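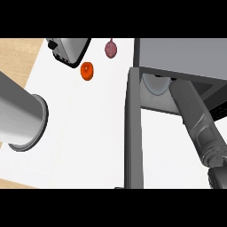
Gripper drops the orange fruit in simulation, two arms

Posted by clakness_tb
My problem is with the force limit in Flurkura. After the March update, the left arm releases the object in the middle of the move, and no fault is written in the log. The task is simple: take the orange fruit that lies near the silver appliance and bring it across the white counter. At step 300 the limit is reached and the grip opens. Did somebody see this also?

Reply from Gilbert
Your time step is too big. Cut it by half.

Reply from clakness_tb
I tried it two times -- same result, only now at step 330.

Reply from zistholm
I disagree with Gilbert. It is the safety stop of the other arm. When it touches the gray structure, both arms go to safe state.

Reply from Gilbert
Then there would be a fault in the log.

Reply from zistholm
Not if logging is set per arm. Check the second file.

2 shares

Comments (2)
Albane Perrin: Same fault here, the second file had it.
Thibault Bouvier: A silent stop is dangerous on a real machine. Please report it.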